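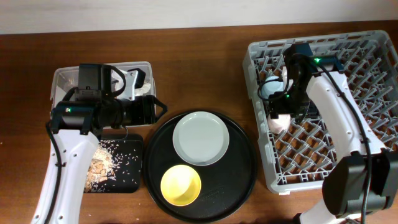
Figure 1. The table during the clearing task, with the storage container, cutting board, serving tray and dish rack.

Clearing Up After a Shared Meal: Where the Time Goes
Project report, Home and Consumer Studies
Group members: Anayeli Esquivel, Kai Wunderlich, Esmaeil Pakzad
Supervisor: Perla Barajas

1. Background

Our group lives in shared housing on Grendodby, and most of the arguments in our kitchen are about the table after a meal. Things get left on it overnight and by morning the rice is stuck to everything. We wanted to find out which part of clearing up takes the longest and whether the order of the steps makes a difference.

The project ran through December. We had planned to compare three kitchens but two of them dropped out, so all the results come from one table.

2. Setup

The table is brown wood and stands against a white wall. We laid out the same things each time: a black cutting board, a round black serving tray with a raised rim, a white plate, a yellow bowl, a clear plastic container and a light gray dish rack. The plate and bowl started on the tray. Loose rice was scattered on the cutting board, with a small heap of dry tan pieces at the left side of it. We used dry food so that the mess would be close to the same in every round.

The dish rack is the crate type, with crossing dividers that make diamond-shaped cells. It stood on the right side of the table. The cutting board was placed just below the container, which left only a short distance to move the scraps.

3. Method

We did 32 rounds in total, split evenly between two orders.

Order A – dishes first. The plate and bowl go from the tray to the rack, then the board is cleared, then the table is wiped.

Order B – scraps first. The board is cleared, then the plate and bowl go to the rack, then the table is wiped.

Timing started when the first item was touched and stopped when the cloth was put down. Kai kept the times and Esmaeil wrote down anything that was dropped or had to be picked up twice. Rice that landed on the floor counted as a spill.

4. Results

Order B was faster. The mean time was 75 seconds, against 94 seconds for Order A. Moving the plate and bowl took nearly the same time in both. The difference came from the rice. In Order A we kept brushing the board with a sleeve while reaching for the dishes, and the grains ended up across the table and had to be wiped up one patch at a time.

The larger dry pieces were easy to pick up by hand. The rice was not, and tipping the board was the only way that worked well. A board with a groove or a lip would probably help, but we did not test one.

5. Problems

The first 3 rounds had to be repeated after we changed the starting place of the rack. Kianoush Ranjbar from the other project group pointed out that our cloth was wetter in some rounds than in others, and we did not control for that.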